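Grevar Open Metal Bin, Gray (item 1276)
Review by Adaeze Igwe
April 15, 2024

Price paid: $64 each, bought 2
Bought from: Chukwu, by mail

I bought these bins to replace the plastic tubs in our parts room. The tubs had straight sides and rounded bottoms, and anything long ended up standing on end against a wall. Two of them had split at the corners. I wanted something open, heavy enough to stay where it was put, and wide enough at the top that a person could reach in with a gloved hand without scraping a knuckle.

The Grevar is a large, open-topped metal bin with sides that slope outward. It comes in one piece with no lid, no divider and no label holder. There is nothing to assemble. Mine arrived in plain cardboard with a sheet of thin foam between the bin and the box, and neither had a dent. Shipping was quoted at up to two weeks and took less than that.

Size and weight

Measure before you order. The flared sides mean that the bin takes up a good deal more room at the top than it does at the bottom, and the listing gives only the top measurement in the headline. The floor measurement is further down the page in a table. I missed it the first time and had planned on storing longer stock in there than the floor will take flat. If you go by the outside dimensions you will be disappointed.

The same shape means you can't push two of them tightly together on a shelf and expect to use all the space between them. The rims meet and the bottoms stay apart. That gap collects dust and the occasional washer. On a table this doesn't matter, and a table is where I would use it anyway. Full of brackets it's more than I want to lift down from shoulder height.

Empty, one person can carry it without trouble. There are no handles. You carry it by the rim, and the rim on both of mine was smooth enough for bare hands. I ran a rag around the whole edge looking for burrs and the rag didn't catch.

What we put in it

The first bin went to hinges and flat brackets and has stayed there. The second one gets used for whatever is being handled at the table that week, and most often that means the Cuvis bars. We stock them in two lengths. The long ones are a brownish red and the short ones are dark green, and since they are rectangular they lie flat wherever they land. I don't bother lining them up. A handful dropped in loose will spread over the floor at all angles, and you can still tell the long from the short at a glance.

That was the problem with the old tubs. The floor was too narrow and the bars piled up, so the green ones were always under the red ones. In the Grevar there's enough flat floor for a small batch to sit in a single layer, and the slope brings most things back down if they land on the side. Once in a while a bar will come to rest partway up a wall, leaning. A nudge fixes that.

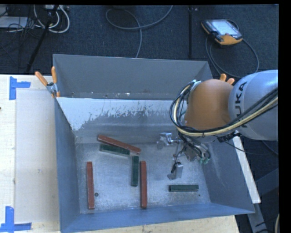 Small hardware is another matter. Washers and short screws slide into the corners, and the corners are where the slopes meet, so you end up picking at them with a fingernail. A magnet on a stick helps if what you're after is steel. For anything smaller than a thumb I would keep using cups or trays, and set the tray inside the bin if you want the walls around it.

The shape in use

The slope is the main reason to pay for this bin over a plain box, so I paid attention to it. Reaching in over the side is comfortable. With a straight-walled tub you have to bring your arm up and over and then down, and with this one you can come in at a slant and still get to a part lying near the wall. Parts in the two near corners take a little more care, as they would in any bin.

It is also easier to see into. With the old tubs, whatever was against the near wall was hidden unless you leaned over. I can stand at the table in my usual spot and see nearly the whole floor.

Emptying it by tipping works well. Tip it toward a corner and everything runs to that corner and out. Do this slowly. A load of brackets moves all at once when it decides to go, and I have had some on the floor.

Noise

It is loud. Metal parts dropped into a metal bin make the noise you would expect, and the wide top seems to send it straight up at whoever is standing there. The bars aren't bad if you set them in. Brackets poured from a carton are bad enough that I warn people first. I tried a piece of rubber shelf liner on the floor of the first bin and it cut the sound by a lot, but it curled at the edges and parts got under it. I took it out again. A mat cut to fit and glued down would do better. Grevar doesn't sell one.

The bin itself can also be noisy on a hard surface. Ours are on wood and I haven't had any rattling. On the steel shelf where I first set one down it buzzed every time the compressor ran.

Finish and wear

The gray finish is plain and matte. It shows scuffs. The floor gets scraped first, then the slopes where things slide down, and after a while you get bright patches where the color has gone pale and silvery. Ours look well used already. There are light scratches on the inside walls too. I don't mind this in a parts bin, but if you want it for a shop counter or anywhere customers will see it, know that it won't stay looking new once there's anything hard inside.

I haven't found rust on either one. Our room is dry and heated, so I can't say how they would do in a shed or an unheated garage. I wipe them out with a damp cloth when they get grimy and dry them after. The corners hold dirt and take a stiff brush.

Nothing has bent. I have dropped a full carton of hinges into the first one from a foot or so up, by accident, and couldn't find the spot afterward.

Compared with the Wakeck

Before ordering I borrowed a Wakeck steel bin from the shop next door and used it for several days. The Wakeck is narrower, with straight sides and a rolled lip, and it has a card slot on the front, which I liked. It costs less. It stacks, and the Grevar doesn't – you can nest Grevars when they're empty, but they grip each other and need a good pull to separate.

For long-term storage on shelves I would buy the Wakeck. The straight sides make better use of the space and you can label it properly. For parts that people are taking out and putting back all day, I prefer the Grevar. It comes down to how often a hand goes in.

Complaints

The missing label holder is a nuisance. Tape doesn't hold well on the matte finish and peels at the corners after a few days. I ended up with a magnetic strip on the outside, which works as long as nobody knocks it.

I would also like a handle cutout, even a shallow one. Carrying a loaded bin by the rim with the sides slanting away from you is awkward, and your forearms end up against the metal. Two people can do it easily. One person should take half the load out first.

The price is high for what is, in the end, an open metal box. I can justify it for bins that get used every day. I couldn't justify it for a wall of them.

Would I buy it again

Yes, for the table. I'm holding off on a third until I find out if Chukwu will do anything on price for existing customers. I have asked and they haven't answered yet. If they do, or if the finish starts to come off in flakes instead of wearing thin, I'll add a note to this review.

Four out of five. I took the point off for the lack of a label slot and for the way the floor measurement is buried in the listing.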